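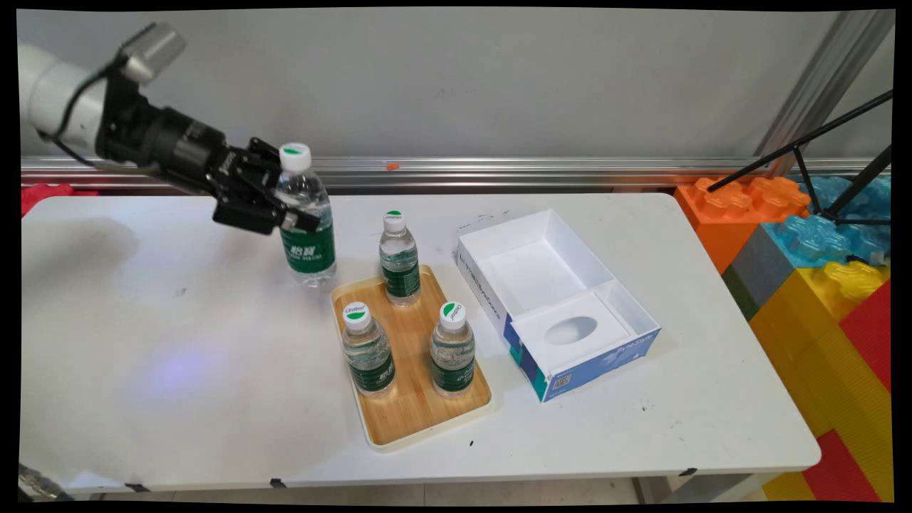 Arvo Ruotsalainen wendet ein, eine Trefferquote von über einem Viertel klinge nach einem großzügigen Automaten, und wer das Handout nur bis zur ersten Tabelle lese, nehme genau das mit. Man solle die Auszahlungsquote deshalb gleich danebenstellen.

3 Kommentare

Suche
Suchbegriff eingeben

Stochastik II, Handout 6
Trefferquote, Auszahlungsquote und Streuung bei Walzenautomaten

Stand: 4. Oktober 2026

Der Einwand ist übernommen, beide Größen stehen jetzt in Abschnitt 2. Vorausgesetzt werden Erwartungswert und Varianz diskreter Zufallsgrößen sowie die Rechenregeln für Summen unabhängiger Zufallsgrößen. Wer die Regeln nicht mehr sicher beherrscht, wiederholt sie bitte vor der Übung.

1. Das Modell

Wir arbeiten durchgehend mit dem Übungsautomaten Trirkier. Er hat nur zwei Walzen. Mit drei oder fünf Walzen wird die Abzählung länger, am Verfahren ändert sich nichts.

Jede Walze hat 21 Haltepositionen, die alle gleich wahrscheinlich sind. Die Walzen laufen unabhängig voneinander. Das ergibt 21 · 21 = 441 gleich wahrscheinliche Kombinationen. Beide Walzen sind gleich bestückt:

Kirsche: 9 Positionen
Pflaume: 5 Positionen
Glocke: 4 Positionen
Stern: 1 Position
Krone: 1 Position
Leerfeld: 1 Position

Gewonnen wird, wenn auf beiden Walzen dasselbe Symbol steht. Zwei Leerfelder zahlen nichts. Der Einsatz beträgt eine Einheit pro Spiel und ist in jedem Fall weg. Die Auszahlungen im Gewinnplan sind also Bruttobeträge. Bei Kirsche–Kirsche werden zwei Einheiten ausgezahlt, der Reingewinn ist eine Einheit. In den Abgaben vom März wurde das mehrfach verwechselt.

2. Abzählung

Für ein Symbol mit k Positionen je Walze gibt es k² Gewinnkombinationen.

Kirsche: 81 Kombinationen, Auszahlung 2, Summe 162
Pflaume: 25 Kombinationen, Auszahlung 3, Summe 75
Glocke: 16 Kombinationen, Auszahlung 6, Summe 96
Stern: 1 Kombination, Auszahlung 22, Summe 22
Krone: 1 Kombination, Auszahlung 40, Summe 40

Zusammen sind das 124 Gewinnkombinationen und eine Auszahlungssumme von 395.

Trefferquote: 124 / 441 = 0,2812
Auszahlungsquote: 395 / 441 = 0,8957
Hausvorteil: 46 / 441 = 0,1043

Die Trefferquote gibt an, wie oft überhaupt etwas ausgezahlt wird. Die Auszahlungsquote ist der Erwartungswert der Auszahlung X bei Einsatz 1. Aus der einen Größe lässt sich die andere nicht berechnen. Erhöht man die Auszahlung für die Krone von 40 auf 60, steigt die Auszahlungsquote auf 415 / 441 = 0,9410, die Trefferquote bleibt unverändert.

Umgekehrt kann man die Trefferquote anheben und den Erwartungswert festhalten, indem man mehr kleine und weniger große Gewinne vorsieht. Für den Spieler fühlt sich das Gerät dann freundlicher an – im Mittel verliert er gleich viel.

3. Varianz

Für das zweite Moment werden die Auszahlungen quadriert und mit der Zahl der Kombinationen gewichtet:

81 · 4 = 324
25 · 9 = 225
16 · 36 = 576
1 · 484 = 484
1 · 1600 = 1600

Summe 3209, also E(X²) = 3209 / 441 = 7,2766.

Var(X) = 7,2766 − 0,8957² = 6,474
Standardabweichung: 2,544

Eine einzige Kombination, die doppelte Krone, liefert die Hälfte des zweiten Moments. Zum Erwartungswert trägt sie dagegen nur 40 von 395 Einheiten bei. In der Branche nennt man Spiele mit vielen seltenen, hohen Gewinnen »volatil«. Der Begriff ist nicht einheitlich definiert. In der Klausur bitte immer die Standardabweichung je Einsatzeinheit angeben.

4. Viele Spiele

Bei n unabhängigen Spielen wächst der erwartete Verlust proportional zu n, die Standardabweichung des Gesamtergebnisses nur mit der Wurzel aus n.

n = 441: erwarteter Verlust 46, Standardabweichung 53,4
n = 10 000: erwarteter Verlust 1043, Standardabweichung 254

Nach 441 Spielen liegt ein ausgeglichenes Ergebnis noch innerhalb einer Standardabweichung vom Erwartungswert. Ein Spieler, der zu diesem Zeitpunkt vorne liegt, ist keine Seltenheit. Bei 10 000 Spielen beträgt der Abstand mehr als vier Standardabweichungen. Die Normalapproximation ist hier brauchbar, im ersten Fall wegen der Schiefe der Verteilung nur mit Vorsicht.

Häufiger Fehler: Die Formulierung »89,57 Prozent werden zurückgezahlt« wird so gelesen, als erhalte jeder Spieler diesen Anteil seines Geldes zurück. Sie bezieht sich auf die Summe aller Einsätze. Wer seine Auszahlungen immer wieder einsetzt, zahlt den Hausvorteil bei jedem Durchgang erneut.

5. Verlustserien

Die Wahrscheinlichkeit für ein Spiel ohne Auszahlung ist 317 / 441 = 0,7188. Für sechs solche Spiele hintereinander:

0,7188⁶ = 0,138

Das ist die Wahrscheinlichkeit, dass eine vorher festgelegte Folge von sechs Spielen leer ausgeht. Die Wahrscheinlichkeit, irgendwo in einer längeren Sitzung eine solche Serie zu sehen, ist deutlich größer. Nach der Serie gilt für das nächste Spiel weiterhin 0,2812. Das Gerät hat im Modell kein Gedächtnis.

Einsatzverdopplung nach Verlusten ändert am Vorzeichen des Erwartungswerts nichts. Jeder einzelne Einsatz hat denselben negativen Erwartungswert je Einheit, und die Summe endlich vieler solcher Terme bleibt negativ. Verschoben wird nur die Form der Verteilung: viele kleine Gewinne, selten ein sehr hoher Verlust.

6. Aufgaben

a) Beim Automaten Grurus ist das Leerfeld auf beiden Walzen durch eine zweite Krone ersetzt, der Gewinnplan bleibt gleich. Berechnen Sie Treffer- und Auszahlungsquote. Würde ein Betreiber dieses Gerät aufstellen?

b) Bestimmen Sie für Trirkier die Auszahlung der doppelten Krone so, dass das Spiel fair ist. Wie groß ist dann die Standardabweichung?

c) Die Spielhalle Lornitdale wirbt mit »Mehr als jedes vierte Spiel gewinnt!«. Prüfen Sie die Aussage für Trirkier einmal nach Auszahlungen und einmal nach Reingewinn. Ändert sich etwas, wenn für die doppelte Kirsche nur noch eine Einheit ausgezahlt wird?

d) Schreiben Sie eine Simulation mit 10 000 Spielen und wiederholen Sie sie mehrmals. Tragen Sie die Endstände in ein Histogramm ein und vergleichen Sie mit Abschnitt 4.

Zu d) genügt eine Tabellenkalkulation. Abgabe auf Papier oder als PDF, bei Aufgabe b) mit vollständigem Rechenweg. Die Lösungen zu Handout 5 liegen im Kursordner unter Miettinen.

Geteilt: 6 Mal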